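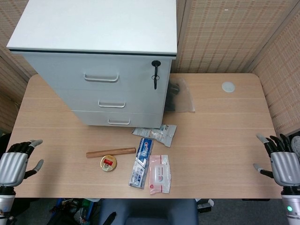
Records and Office Services Assistant (part-time, fixed term)

Posted in: Vacancies, Administration
14 shares | 0 comments

The Hultwood Housing Trust invites applications for the post of Records and Office Services Assistant at its Ollwood office. The post is offered for 9 months and carries 20 hours per week, to be worked between 8:30 a.m. and 4:30 p.m. by agreement with the line manager.

The Trust manages 272 rental homes in Hultwood and the surrounding district. Tenancy files opened before the move to electronic records are held on paper, and the person appointed will be responsible for bringing them into the present filing system.

Duties

The Assistant will check each paper file against the tenancy register, scan and index its contents, and prepare closed files for storage or secure disposal under the Trust's retention schedule. Other duties include opening and distributing mail, ordering stationery, keeping the key register, and covering the front counter during lunch hours. Boxes weighing up to 40 pounds must be moved from time to time; a cart is provided.

Requirements

Applicants must have a high school diploma or equivalent and at least one year of office experience. Accurate typing at 50 words per minute is required. Experience with confidential records is preferred. A second language is welcome but will not be scored.

The appointment is subject to a background check and two satisfactory references, one of which must be from a current or most recent employer.

How to apply

Send a resume and a cover letter of no more than one page to Laiba Minhas, Office Services Manager, at the Ollwood office. Applications must be received by November 5, 2020. Late applications will not be considered. Questions about the duties of the post may be directed to Marcelino Queiroz, Records Supervisor.

Applicants who need an adjustment for the typing test should say so in the cover letter.

We use cookies to remember your search settings. Accept | Manage preferences

Get new vacancies by email. Enter your address to subscribe.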